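Stodari
Notes on walls, handrails and light fittings in places people walk through

Version 3, October 2023
Maintained by Kyu-ri Yeo and Seung-woo Joo

What this is

Stodari is a collection of 4,000 written entries on the insides of passageways: what the walls are faced with, where the rail runs, how the light gets in or is let in. Each entry covers one stretch of wall. A stretch ends where the facing changes, where a corner turns, or where the person writing it up decided it was time for lunch. We have tried to discourage the third kind.

The collection grew out of a refurbishment survey that Ellow wanted done quickly and then didn't want at all. Young-sook Won had already agreed on the vocabulary by then, and it seemed a shame to waste a vocabulary.

What is in the folder

entries.csv — one row per stretch
terms.txt — the word list, with Young-sook's rulings
fittings.csv — lights, latches, hinges, vents, anything fixed to or set into a surface
disputed.txt — 900 rows where two readers disagreed and neither would budge
old/ — please leave this alone

Fields in entries.csv

stretch_id: a number. The gaps are deletions and will not be filled.
facing: ribbed, flat, tiled, bare, other. "Other" is mostly carpet, which we did not see coming.
direction: which way the ribs or slats run, if there are any.
divider: yes or no. See below.
rail: none, low, waist, double.
light: wall, ceiling, both, unclear.
opening: any gap, hatch or doorway that interrupts the stretch.
remarks: free text. Sunita Achterberg's are the best ones and can be read straight through.

How to read a ribbed wall

Ribbed facings cause more trouble than everything else put together, so they get their own section. The word covers anything with long parallel ridges, whether those are separate slats laid edge to edge or one corrugated sheet. We do not ask readers to tell the two apart by looking. In version 1 we did, and the results were a kind of fiction.
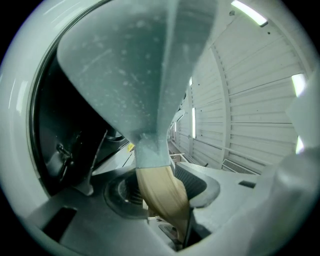 Dividers are the next problem. A divider is any upright that breaks a run of ribs and lets another run start on the far side. It does not end the stretch. A white slatted wall with a vertical white rib standing in it and more slats carrying on beyond gets one row, facing "ribbed", direction "horizontal", divider "yes". Elínborg Hedegaard used to give a wall like that two rows, and she was very consistent, which made it easy to merge them all back. A thin handrail along the lower part of the wall is "low", even if it slopes, and even if you personally would have put it higher.

Lights go by where they are set. If there are fixtures in the walls and in the ceiling, the value is "both" and you may stop there. The shape of each one belongs in fittings.csv. Long ones are "elongated", please, and never "tube", which says something about the insides that you don't know.

Openings and their rims

A rim is the raised or contrasting border around an opening. We record its color and whether it is curved. What lies behind goes in remarks, and if it is too dark to make out, write "dark". Several readers feel this is an admission of defeat. It is a perfectly good entry.

Small hardware inside an opening is entered as "latch or hinge" whenever the reader can't say which. This is a real value in the table. It was added in June after a long afternoon and it has been used a great deal.

Known problems

Colors are only as good as the light they were read in. "White" has absorbed most of the creams.

The 13 rows tagged Prerkanetti came from a different survey with a different idea of waist height. Filter them out if rails matter to you.

"Ma" in the remarks is Seung-woo's shorthand for an empty interval between fixtures. He has been asked to spell it out.

There are no measurements. People write in about this. We own a tape measure now, and may yet use it.

Contributing

Send new rows in the same column order. Read terms.txt first, all of it, including the part about skirting. If you disagree with a ruling, write to Young-sook, who will listen carefully and then leave it as it was.

Corrections to disputed.txt are welcome, but adding a third opinion does not settle a row. It just makes the file longer.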